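Diese Website verwendet Cookies. Mit der Nutzung stimmst du der Verwendung zu. OK | Mehr erfahren

Schachteln für Schachteln
April, von Ximena Vergara

Ich bin ja kein Fan von Ordnungssystemen. Meistens kauft man erst Kisten, dann hat man Kisten, und der Kram liegt weiter daneben. Trotzdem habe ich mich von Bronwyn Rutherford breitschlagen lassen, es mal mit kleinen farbigen Schachteln zu probieren. Sie schwört darauf: eine Farbe pro Thema, Rosa für alles mit Papier, also Quittungen, Garantiescheine, Briefmarken. Ihre bezieht sie von Fragkou, und bei ihr zu Hause in Tokbridge stehen sie angeblich seit Jahren wie am ersten Tag. Angeblich, wie gesagt. Ich war dort noch nie an der Kommode.

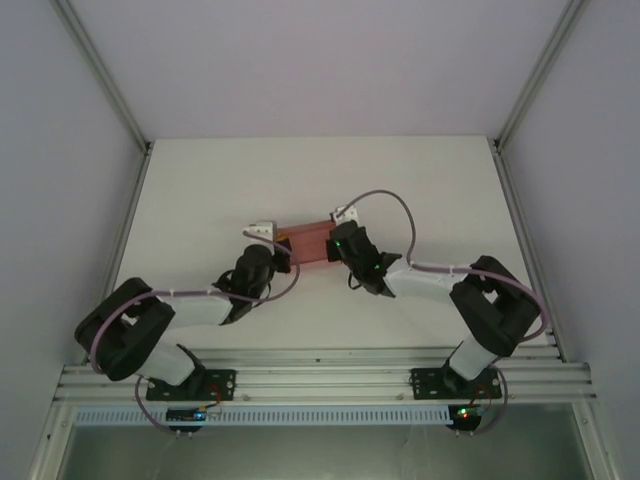 Meine Zweifel fangen beim Format an. Länglich und rechteckig klingt praktisch, aber meine Garantiescheine sind gefaltet, ungefaltet, geknickt und in einem Fall zusammengerollt. Wer so eine Schachtel benutzen will, muss erst mal alles auf ein Maß bringen, und das ist genau die Arbeit, die man mit der Schachtel sparen wollte. Bronwyn meint, das mache man einmal und dann nie wieder. Das hat sie über ihre Gewürzschublade auch gesagt.

Dann die Farbe. Im Shop stand »Altrosa«, und darunter verstehe ich etwas anderes. Je nach Licht geht der Ton mal ins Rötliche, mal ist er so blass, dass man ihn auf einer weißen Fläche fast vornehm finden könnte. Fast. 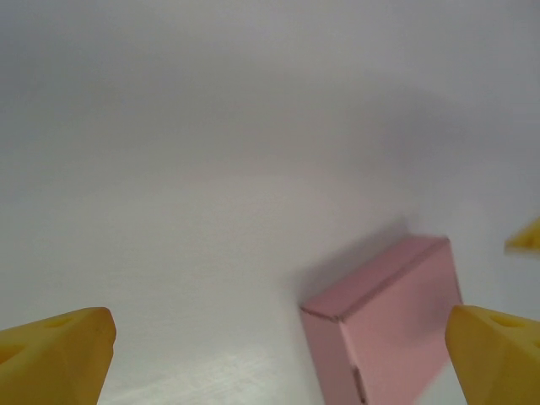

Blassrosa Karton auf Weiß, leicht schräg.

Was ich der Sache lasse: Die Kanten sehen sauber aus, und auf einem leeren Tisch macht so ein Kasten etwas her. Nur habe ich keinen leeren Tisch. Bei mir liegen rund 200 Zettel, die irgendwohin müssen, und ich habe den Verdacht, dass die Hälfte davon ins Altpapier gehört. Dafür brauche ich kein Farbsystem, dafür brauche ich einen freien Nachmittag und schlechte Laune.

Ich probiere es jetzt trotzdem bis zum Sommer, nur mit Rosa und nur mit den Quittungen. Die Briefmarken bleiben in der alten Blechdose von Veritz, da diskutiere ich nicht. Falls jemand von euch so ein System länger als ein Jahr durchgehalten hat, schreibt mir das bitte, gern mit Beweisen.

Zuletzt im Blog
Die Blechdose bleibt
Flohmarkt in Sultuvville: viel gelaufen, nichts gekauft
42 Kugelschreiber und keiner schreibt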